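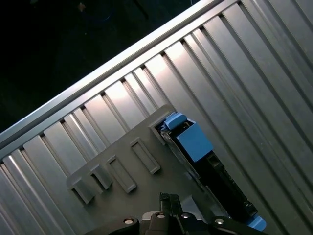 Section 4 – Drive caddy swap, arm on the bench. Read it through once before powering the Trirnetti controller, it wont wait for you. Work out which parts the jaws may touch and which they may not. Grey plate and its tabs: leave alone. Light-blue latch and the blue block just under it are your landmarks, so teach the first point from those. Ribbed metal is shiny and fools the depth reading, so set height by hand. Jin profile only, speed 9 or lower.

1. Mains off at the wall. Lead out of the computer case as well.
2. Earth strap on. Clip to bare chassis metal.
3. Home the arm. Wait for the second beep.
4. Load the Jin profile. Check the grip limit reads 12. If it shows 300 you have the old Mivent file – go back and reload.
5. Jog down slowly, jaws open. Stop short of the caddy, look from the side, then close up the rest by single steps.

Caution: fingers out of the case whenever the arm is live. Stop button within reach of your other hand.

6. Press on the caddy, not the drive. Never the circuit board.
7. Lift at an angle, bay end last.
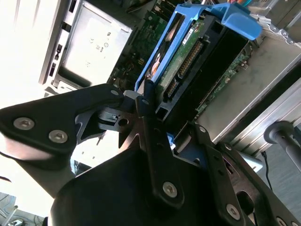 8. Pause once the caddy is moving freely. Check for snagged wires before going higher. Any tug at all, back down and start again from 5.
9. Out and onto the foam mat. Open jaws fully before jogging away.

Note: Kornél Dudás runs the Horent jaws on his and gets a better hold, but the screws work loose after around 12 lifts. Nip them up. Hex key is in the lid of the toolbox, please put it back their.

Note: faults or odd noises – tell Jae-in Nam, in the workshop Tuesday evenings. Write down the step number and the speed.

Refitting is section 5.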